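Notes for Unit 9: What We Saw at the Gilchrist Open Day

These are my notes from the open day at the Gilchrist building in Udville, cleaned up a bit for everyone who couldn't make the trip (and for those of you who came but spent the whole time at the drone table — I saw you). Read them before our next class. You'll need them for the short write-up at the end.

Where we went

Gilchrist is a shared workshop with a few small robotics outfits under one roof. We were there on 13 Apr 2025, and they had three demos running. Prosum had the big sorting arm downstairs, Brutona had the mobile carts in the hallway, and the upstairs room was all about grasping, meaning how you teach a machine to pick things up. I'll go quickly through the first two and then slow down, as grasping is our topic this unit.

The sorting arm

Big, loud and behind a fence. It takes boxes off a belt and puts them on one of two pallets. I liked it, but notice how much of the problem was solved before the arm ever moved! The boxes are all one size. They always come in the same way up. The arm doesn't have to know what a box is, it only has to be in the right place at the right moment. Keep that in mind when we get to the snacks.

The carts

Slower than I expected and very polite. They stop for feet. Ask me in class about the one that wouldn't leave the elevator, it makes a good story and it ties in with the sensor reading from last month.

The grasping room

This was the one I dragged people back to twice. The idea is simple enough. If you want a robot to learn to pick things up, you can show it a lot of examples of a person doing it. One way is to drive the robot by remote control, but that's slow and you need the robot in the room the whole time. The other way is to give the person a gripper to hold. It has two jaws, like the ones a robot would use, and a camera that rides along and records everything from the gripper's point of view. You do the task yourself and the recording becomes training material.

The team upstairs told us they had 357 recordings of the snack task so far and wanted plenty more. Each person gets a 30-minute turn and then hands over, which sounded short to me until I tried it. My wrist was complaining well before the end.

A few things I wrote down while I was up there:

1. Your fingers know a lot that the gripper doesn't. When I pick up a cup I feel it start to slip and squeeze a little more without thinking. With a plain pair of jaws you mostly go by eye.

2. Soft pads help. They give a little, so the grip spreads over more of the object. Hard bare jaws would touch a round cup along a thin line on each side, and it could easily twist.

3. Clutter is on purpose. I asked if we should tidy up first and got a firm no. A robot that has only practiced on a clear table is going to have a bad time in a real kitchen.

4. Packaging is hard. Shiny wrappers throw back light, clear plastic shows whatever is behind it, and a soft bag changes shape when you squeeze it. Compare that with the boxes on the sorting arm's belt.

5. Squeezing is a judgment call. A jelly pudding in a clear plastic cup is a great test item. It's round and smooth, and you want the blue pads snug on both sides without crushing the cup. The foil bag and biscuit packs lying around it on the checkered tablecloth each need a different approach, and the round bun in its wrapper needs another one again.

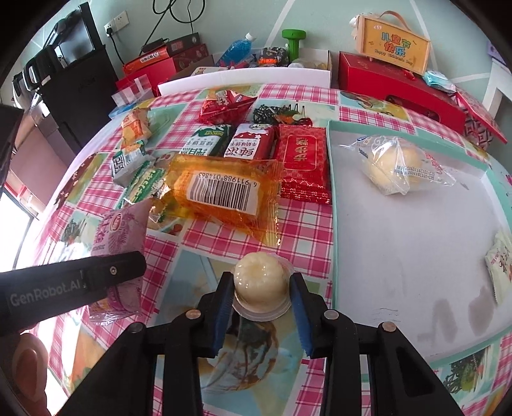
6. Watch the approach as well as the grab. Most of my clumsy tries went wrong before I closed the jaws. I came in too low, or at a slant, and bumped the next thing over. The better demonstrators lined up first and then went in nice and straight.

For your write-up

One page is plenty. Choose two objects from your own kitchen, one you think would be easy for a two-jaw gripper and one you think would be hard. Tell me where you'd put the jaws on each and what could go wrong on the way in. A sketch is welcome — stick figures are fine, mine are terrible.

If you'd like to try the gripper yourself, Gilchrist plans to open the doors again in September, and I'll pass a sign-up sheet around.

Course handouts, Unit 9 | Questions? See me after class or leave a note in the course mailbox | © 2025 | Back to top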